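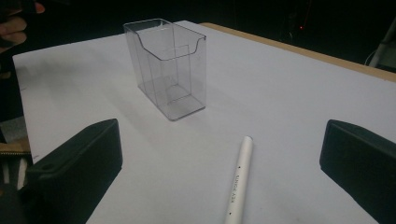 图3　采集任务中的近距离视角：夹指之间为白色圆柱形马克笔，前方为透明塑料盒。

首页　目录　上一节　下一节　参考文献

最后更新：1月

3.3　设备规划与采购预算

设备预算这部分内容，在多数同类论文里只占一句话，或者干脆放进致谢。我们愿意把它写成完整的一节。在筹备Kiltura采集平台的过程中，关于夹爪、台面、线缆和小物件该怎么买、先买什么、留多少余量的讨论，对后面的数据质量影响之大，远远超出了我们开题时的预期。每次重新翻看当时的采购表，我们都会发现可以写进来的东西，这一点让人很兴奋！

本节讨论的范围限于手持夹爪采集工位，机械臂本体的采购不在其中。全部规划以四个工位为目标，每个工位配置左右两只手持夹爪，由一名操作者双手使用。之所以以“工位”为基本预算单位，是受到Deepak Solanki早期一份内部备忘录的启发：他主张把台架、夹爪、线缆、任务物件捆在一起询价和验收，任何一项没有到齐，该工位就不计入可用产能。这个口径简单得有点粗暴，但它让预算表和采集排期第一次能够对得上。

3.3.1　从任务倒推硬件

采购清单的起点是任务。我们先写下希望操作者完成的动作，再看这些动作对夹指、视野和台面提出什么要求，最后才去找供应商。以笔和透明容器这一组物件为例，图3中的马克笔大致沿着视线方向平放在白色台面上，笔帽一端朝着透明盒。对夹爪来说，圆柱体、平滑台面、直立容器，这三样放在一起，几乎立刻就把几个采购问题推到了眼前：夹指内侧要不要加软垫？张开宽度按笔的直径留，还是按盒子的外形留？相机离指尖多远，才能在夹指不完全遮挡的情况下看见目标？

我们对第一个问题的回答是先买素面夹指，软垫作为可更换耗材单列。最初的方案是向厂商订制整体包胶的夹指，外观漂亮，手感也很好，可一旦磨损就要整只返厂。Quang Hoàng提出把垫片从夹指中拆出来，归入耗材科目，操作者在工位旁就能更换。这个改动没有动到总额，却把维修周期从采集计划的关键路径上拿掉了。

第二个问题要复杂一些。张开宽度直接决定夹爪型号，也就决定了单价最高的那一行。我们把任务物件全部摆出来，逐件用卡尺量最窄和最宽的可抓取边，做成一张对照表，再与候选型号的行程比较。凡是只有一件物品需要大行程夹爪的，一律先考虑更换物品。听上去有些本末倒置，可任务的本意是抓取和放置，盒子宽一点窄一点对研究问题没有影响，换一只盒子的费用和换一档夹爪的费用相差悬殊。

透明物件值得单独写一段。透明塑料在视觉上非常有挑战性，边缘细、有反光、背后的台面会透过来，我们对它抱有极大的热情，因此在任务物件预算中给透明类留了专门的一栏。从采购角度看，透明盒的麻烦在于批次差异：同一个商品页面下单，壁厚、缺口形状、底部厚度都有可能不同。我们的做法是同一款一次买齐，包括备件在内，收货后统一开箱比对，再分配到各工位。后来补买的盒子即使外形看起来一致，也按新物件登记。
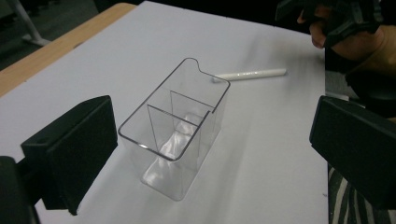
图4　夹指张开时的视角，中间为带隔板的透明塑料盒，盒后横放一根细长的白色圆柱形物件。

带隔板的容器在清单里属于“结构件”，与无隔板容器分开编号。图4中，盒内的隔板把空间分成几格，靠前的一格底部有一团揉皱的白色材料。对于预算来说，隔板带来了两件事情。第一，容器的单价上升，可拆隔板又比固定隔板更容易丢失，因此我们优先选择固定隔板。第二，放置目标从“一个盒子”变为“盒子里的某一格”，对夹指外形的要求陡然提高，宽厚的夹指在格间活动余地很小。我们为此在询价时加了一项：厂商能否提供窄版夹指，接口与标准版是否通用。最终选定的方案两者通用，这让我们非常高兴，因为后续扩展任务时只需买夹指，手柄和传动部分都可以保留。

轻软材料也进入了任务物件表。纸巾、薄膜一类的东西几乎不占预算，过去常常由操作者随手从身边取用，结果是材质和尺寸都无从追溯。现在我们把它们与其他物件一样纳入采购，按包登记，注明牌号和层数。每个工位每个采集周期的耗材上限定为500元，软垫、纸巾、笔、胶带都从这里出，由现场负责人自行决定，不必逐项报批。这笔钱数额很小，效果却出奇地好，操作者更愿意及时更换磨旧的垫片，也会主动提出新物件。

3.3.2　台架与台面

台架采用铝型材。考虑过成品实验桌、升降办公桌和型材自搭三种途径，最终选择向Tostetti订购按尺寸切好的型材，到货后自行组装。型材的好处在于可以不断加东西：相机支架、线缆挂钩、侧面的标定板，都能沿着槽口移动和固定，几乎不存在“买错尺寸”的问题。代价是组装工时，首个工位装得很慢，角码和螺母的规格也有一部分选错了，需要补购。我们建议第一次采用型材的团队先买一个工位的料，装完再下其余工位的订单，紧固件则应当多买一些。

台面选用哑光浅色板。白色台面在图3和图4中占据了画面的大部分，这意味着台面的颜色和光泽会出现在几乎每一条数据里，其重要性不亚于相机本身。高光板面在灯下会产生强反射，我们在样品阶段就排除了。需要提醒的是，浅色板用久了会留下擦痕和污迹，是否更换取决于研究者希望数据里出现多少这样的变化。我们倾向于保留一部分，让不同工位的台面处于不同的使用状态，预算上则只备一块替换板供全部工位共用。

光照设备在第一轮预算中暂未列入专用灯具。偏暗的环境对于相机是考验，对于数据多样性却很有价值，我们希望先摸清现有照明条件下的图像质量，再决定灯具的档次和数量。这一行在表中以“待定”保留，金额留空。把待定项明明白白写进表里，比事后追加要容易沟通得多，财务同事对此也十分赞成。

3.3.3　夹爪、线缆与备件

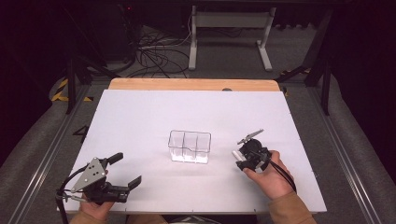
Tritodar，1月

双手采集的工位布置在现场基本定型，操作者站在台前，左右手各持一只黑色手持夹爪，透明分格盒放在白色台板中央。左侧夹爪上部装有一块带圆孔的银灰色三角形金属板，两侧夹爪各有黑色线缆垂下。这种站位与我们的预算表之间有着很直接的对应关系，下面按夹爪、线缆、备件的顺序说明。

夹爪是单价最高的一类。四个工位按成对计算，再加备用机，是整张预算表里讨论得最久的一项。我们比较过两种备件策略：一种是整机备用，出了故障直接替换，换下来的送修；另一种是只备易损部件，在现场拆修。前者占用资金多，但恢复很快；后者便宜，却要求操作者会拆装，并且拆装之后需要重新标定。Deepak Solanki偏向前者，Quang Hoàng偏向后者，两个人的测算表都做得很细，读起来相当过瘾。最后采用的是折中做法，整机备用一对，左右各一，其余以部件形式储备。左右两只在外形和安装件上并不总能互换，所以备用机必须成对，这一点在第一版预算里漏掉了，后来才补上。

线缆在预算里常常被当作零头，我们的看法正好相反。手持夹爪的线缆在采集时随手臂不停摆动，弯折、拉扯、扭转全都集中在接头附近，它的寿命比夹爪本体短得多。规划时应当区分两段：从夹爪到台架的一段选柔性好、外皮软的线，按耗材对待；从台架到主机的一段固定走线，选普通规格即可。线长要在真实站位下测量，操作者双臂伸到台面远端时仍须留有余量，同时又不能长到在台边堆成一团。我们用一根绳子代替线缆，请不同身高的操作者各做一遍任务，取其中最长的结果再加一个接头的长度。这个办法土得可爱，却非常管用。

接头防护同样要单独列出。每条活动线缆在台架一侧加装应力释放夹，夹爪一侧使用带锁紧的接头。供应商Goel可以按图加工短线，起订量低，适合小规模工位，我们把活动段全部交由其定制，固定段购买现货。定制线的交期长于现货，在排期上应与夹爪同时下单，等夹爪到货再订线就来不及了。

地面标识与走线用品归入场地类。黄黑警示胶带、线缆盖板、地毯区域使用的固定件，都在这一科目之下。手持设备采集时操作者的注意力集中在指尖和物件上，脚下的情况很难兼顾，这类用品宁可买得宽裕。我们建议在工位搭好、线缆理顺之后再贴胶带，先贴后搬会浪费很多卷。

3.3.4　采购顺序与验收

整张清单归并后共有11个采购类目，按交期由长到短排列下单。最先下单的是夹爪和定制线缆，其次是型材，再往后是相机支架与主机配件，任务物件和耗材放在最后。看起来任务物件最容易买，完全可以提前，但我们特意把它们压在后面：夹爪到手之后，操作者对“什么东西夹起来有意思”的判断会发生很大变化，过早囤积的物件有相当一部分再也没有被拿出来用过。

验收以工位为单位进行，记录表分为三部分。机械部分检查台架是否稳固、台板是否平整、夹指开合是否顺畅。电气部分检查线缆在完整动作范围内有无断连，并在接头处轻轻扭动确认。图像部分由操作者手持夹爪，对着台面上的笔和透明盒做一次完整的靠近动作，确认夹指、目标和容器同时处于视野之内。图像部分最容易暴露问题，也最令人着迷，我们常常在这一步就开始讨论新的任务设计，一场验收拖成半天的讨论会。

验收未通过的工位，其尾款暂缓支付，相应的耗材额度也不启用。与供应商签约时应写明验收动作，写“功能正常”过于笼统，双方容易各执一词。我们在合同附件中放入了验收动作的文字说明和站位示意，Tostetti和Goel都接受了这种写法，沟通比预想的顺畅。

3.3.5　预算中的余量

余量分为两种，记在两个科目里。一种是价格余量，应对汇率、运费和补购；另一种是任务余量，专门留给采集开始之后才想到的物件和夹指。后一种在申请阶段往往最难说明，因为写不出具体品名。我们的经验是用已经发生的例子来说明：窄版夹指、固定隔板容器、按包登记的纸巾，最初都不在清单上，它们都来自操作者在工位上的即时反馈。把这些例子附在申请后面，审核者很快就能理解这笔钱的用途。

任务余量的使用权交给现场，记录义务也随之交给现场。每次动用都需要登记物件名称、对应任务和首次使用的工位，月末由Quang Hoàng汇总并更新总表。凡是连续出现在多个工位的物件，在下一轮预算中转为正式条目，原有条目中长期闲置的则删去。总表因此一直在变，这也是我们在本节反复使用“规划”一词的缘故。

目前尚未解决的是折旧口径。手持夹爪更新很快，按常规仪器的年限折旧会让账面价值长期偏离实际，而按耗材一次性计入又会使首年的单条数据成本看起来过高。我们在第5节的成本分析中同时给出两种口径的结果，供读者按照各自机构的规定选用。夹指、软垫和活动线缆在两种口径下均按耗材计算。

Kiltura平台文档组　版权所有　联系我们　返回顶部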